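The siren went at ten past eleven and Geeta Dhillon was halfway down the library stairs with a box of returns. She put the box down. Picked it up again. Put it down.

"Is it a drill?" said Babita.

"Nobody said drill."

Babita Bhatt had worked the desk at Wivunby for 12 years and had sat through every practice there was. Lock the front. Lights off. Children's room, because it had the bolt. She was already moving, keys out, shoes loud on the lino.

There were five of them in the end. Geeta, Babita, old Mr Bhardwaj with his newspaper, and two boys from Dogar Road school who should of been in maths. Babita shot the bolt. They sat down against the wall under the windows, knees up, and the younger boy started texting his mum with both thumbs.

"What's happened?"

"Someone at the college. With a gun, Kieran says."

"Kieran says all sorts."

But he was crying, the older one, without any noise.

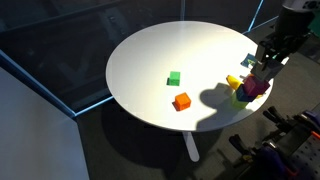
Green and orange blocks on the round white table.

Mr Bhardwaj folded the paper very small. He had been in a post office in 1971, he said, when some men came in. He'd lain under the counter next to a woman called Mrs Trurkis and she had held on to his tie. He had never told his wife. He told them now, in a whisper — the whole of it, even the woman's name, even the colour of the tie.

"Did she get out?" said the boy.

"She did. She sent me a card every September."

Helicopter. Then nothing. Geeta thought of her sister, who taught at the college, second floor, end room. Rang her. Rang agian. It went to the message both times, the silly cheerful one with the dog barking.

Then a text. *in cupboard w 9 kids. ok. dont ring it makes noise*

She read it and gave the phone to Babita, who read it and gave it back.

"Tell her about the tie," said Mr Bhardwaj.

So she did, thumbs shaking, getting half of it wrong.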